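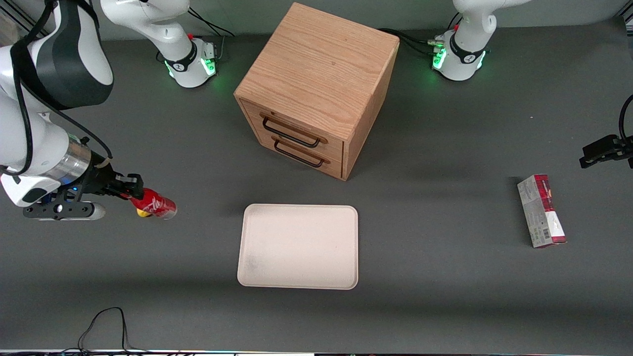 Gobnait Buckley acha que a palavra "ensinar" devia ser proibida no laboratório. Diz que quem ensina espera ser entendido, e que o braço não entende coisa nenhuma: recebe uma pilha de trajetórias e faz a média do que lhe deram, com os vícios incluídos. Se o operador hesita antes de pegar numa garrafa, o robô aprende a hesitar, e hesita com uma convicção que o operador nunca teve.

Suqin Du, que passa boa parte do dia a comandar os dois braços à distância, ouve isto desde outubro e já não se ofende. "Ela chama-lhe média, eu chamo-lhe herança", responde. "O modelo do mês passado parava sempre um instante por cima da gaveta. Era eu. Paro sempre um instante por cima de gavetas, até em casa."

Encontrámo-la na Botell às nove da manhã, hora a que as mãos, segundo ela, ainda prestam. A empresa ocupa dois pisos num edifício sem grande interesse e dedica um deles a uma atividade que, vista do corredor, parece alguém a arrumar uma mesa com enorme lentidão. O projeto chama-se Lilen. A tarefa atual mete uma garrafa vermelha, um tabuleiro, uma caixa de cartão e um pequeno móvel de madeira com duas gavetas, e a lista de combinações possíveis é mais comprida do que se imagina.

Até hoje, o Lilen juntou 2.482 demonstrações. Destas, 823 são dela. Perguntamos se isso dá direito a alguma coisa. "A uma cadeira melhor, que pedi e não veio."

O trabalho faz-se de duas maneiras. Na primeira, agarra-se no braço e leva-se pela mão até onde se quer, com os motores a ceder. Na segunda, o operador senta-se diante de um par de comandos e os braços repetem-lhe os gestos na mesa. Du começou pela primeira e não guarda saudades. "Guiar um braço à mão é bonito nos primeiros dez minutos. Depois percebe-se que se está a dançar com um frigorífico. E com dois braços ao mesmo tempo, esqueça, faltam-nos mãos."

À distância, o problema é outro: falta o tato. Os comandos que usa, da Marciniak, não lhe devolvem a força da pinça, e ela aprendeu a ler o aperto pelos olhos. "O plástico diz-nos muito. Vê-se ceder um bocadinho, ou vê-se a garrafa rodar entre os dedos, e aí já sabemos que a vamos largar no sítio errado." Agarra pelo meio sempre que pode. Pela tampa, nunca, embora tenha gravado umas quantas assim a pedido, para o modelo saber sair de apuros.

Essas são as demonstrações de que mais gosta, as feias. Durante semanas, a equipa deitou fora tudo o que tivesse uma correção a meio: uma pega falhada, um tabuleiro empurrado sem querer. O resultado foi um robô impecável enquanto tudo corria bem e completamente perdido ao primeiro centímetro de desvio. "Só lhe tínhamos mostrado pessoas que nunca se enganam", diz Du. "Não admira que não soubesse o que fazer." Passaram a guardar as correções e a taxa de sucesso na tarefa da garrafa chegou aos 83 por cento. O objetivo era 80, o que na Botell foi celebrado com a fixação de um objetivo novo.

Os outros 17 por cento têm personalidade. Há as vezes em que a pinça fecha no ar, com toda a delicadeza, ao lado da garrafa. Há as gavetas abertas sem que alguém as tivesse pedido. E há o braço esquerdo, que nas tarefas de uma só mão deve ficar quieto e por vezes se aproxima da caixa devagarinho, como quem vai ao prato do vizinho. Du reconhece a culpa: "Quando me concentro na mão direita, a esquerda vagueia. Gravei isso centenas de vezes sem dar conta."

A solução foi pouco tecnológica. Pousa agora o comando esquerdo num apoio antes de começar e só lhe pega quando precisa. As gravações antigas continuam no conjunto, porque refazê-las custaria meses.

Na Varkthorpe, onde trabalhou antes, os operadores tinham um guião ao milímetro, e toda a gente fazia o gesto igual. Aqui pedem-lhe que varie: a garrafa mais à esquerda, o móvel um pouco rodado, o tabuleiro mais perto da borda. "Variar de propósito cansa muito. Ao fim de uma hora, o meu acaso é sempre o mesmo." Chegou a sortear posições com um dado, até o dado cair para trás da mesa.

Se o robô acabar por fazer aquilo sozinho, o que fica ela a fazer? Encolhe os ombros. A próxima tarefa já está marcada, é dobrar panos, e Du não dobra um pano direito desde que saiu de casa dos pais. Avisou a chefia. Responderam-lhe que treinasse.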